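Gretley review: six months with a portfolio tracker that finally got my currencies straight

I have money in three places and two currencies, and for years the whole lot lived in a spreadsheet I was a little afraid of. You know the kind. One tab for the workplace retirement plan, one for the brokerage account, one for the Canadian fund I opened when I lived in Toronto and never got around to closing. Every time the exchange rate moved I had to go in and change a cell by hand, and then I'd forget, and then I'd spend a week thinking I was richer than I was.

So when my friend Rima Farah told me she'd moved everything over to Gretley, I signed up the same night. That was in March, and I've used it pretty much every weekend from then on, which feels like long enough to say something useful about it.
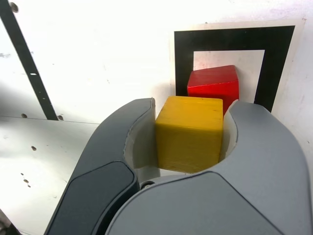 5 min read

Setup first. Gretley links to most of the big brokerages directly, and my main account came across in a few minutes with every holding in the right place. The retirement plan took two tries (the first time it pulled in the funds but left out the cash, so my balance looked terrible for an evening). The Canadian fund wouldn't link at all. I had to upload a file instead, and the upload page wants the dates in one particular layout that it doesn't mention until after it has rejected you. I fixed it in Excel with a lot of muttering. All in, I entered 86 old transactions, and I'd say half of those needed some kind of tidying before the app would take them.

Once it's in, though, it's in! The home screen shows one total in whatever currency you pick, and right under it there's a line that splits your gain or loss in two: how much came from the investments themselves, and how much came from the exchange rate moving around. That line is the reason I'm paying for this thing. I'd always thought of my Canadian fund as the clever one. Well, no. Over the stretch I've owned it, most of what I'd been so pleased about was currency, and the fund underneath had been trailing a plain index fund for years. I'd never have dug that out of my spreadsheet, and I felt a bit silly, and then I felt glad to know.

You can also slice things by region, by sector, or by account. The region view is good. The sector view is fine if you own individual stocks, but it gets vague with funds, and a big chunk of mine sits under "Other" no matter what I do. I wrote to support about it and got a friendly answer two days later saying they're working on the data. It's still there.
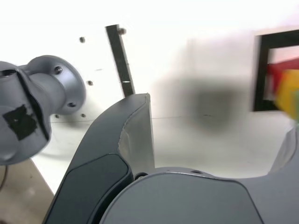

The other thing that bugs me is the alerts. Out of the box Gretley wants to tell you about everything: a dividend landed, a fund dropped two percent, your mix has drifted, somebody wrote an article. I lasted less than a week before I went in and switched almost all of it off. I kept the drift alert, which tells me when any one slice has wandered too far from the target I set, and that one has been worth having. It nudged me in the summer when my US stocks had crept well past where I wanted them, and I moved $3,000 over to bonds. Would I have noticed by myself? Eventually, maybe.

Dividends are handled nicely, by the way. There's a calendar that shows what's due and when, and you can tell it whether you reinvest or take the cash. Fees are less nicely handled. It picks up the yearly charge on each fund, but it doesn't know about my Canadian account's own service fee, so I add that as a manual expense and grumble every quarter.

I did try a couple of others before I settled. Drelley is the free one everybody mentions, and if all your money is in dollars in one brokerage, I'd start there and probably stay there. It's quick and clean to look at. It converts foreign holdings at today's rate and leaves it at that, so there's no way to see what the currency has done to you over time. Fakhoury goes the other way. It's built for people who do this for a living, with charts on top of charts and a risk page I had to read with a dictionary open. It's very good, I think! It was also far more than I needed, and I canceled before the trial ran out.

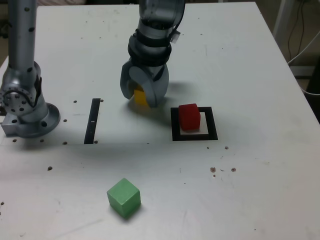 Rebalancing is where Gretley and I get along best. You set your targets, hit a button, and it gives you a short list of what to buy and what to sell to get back to them, with an option to use only new money so you don't have to sell anything. It won't place the trades for you, and I like it that way. I don't want software that closes its grip on my savings like the gray fingers around that yellow cube up there; I want it to show me the numbers and then leave me alone to make a cup of tea and think. You can tell it to skip small moves too. I set mine to ignore anything under $400, and the list got a lot shorter and more sensible.

On price: I pay 6 dollars a month, billed monthly. There's a cheaper yearly plan that I'll probably switch to. The phone app is okay for a glance, but I wouldn't try to enter transactions on it, as the keyboard covers up the amount box on my phone and I once logged a purchase ten times too big.

One more gripe and then I'm done. Exporting for taxes only gives you a PDF on the basic plan, and my accountant uses Dumo, which wants a spreadsheet file. You get that on the next plan up. I ended up upgrading for one month, downloading everything, and dropping back down again, and support didn't seem to mind when I asked if that was allowed.

I'm keeping it. If you've got money in more than one currency, take the free trial, link your biggest account first, and look at that split line before you bother with anything else. And get your dates in order before you upload a file: year, month, day, with dashes.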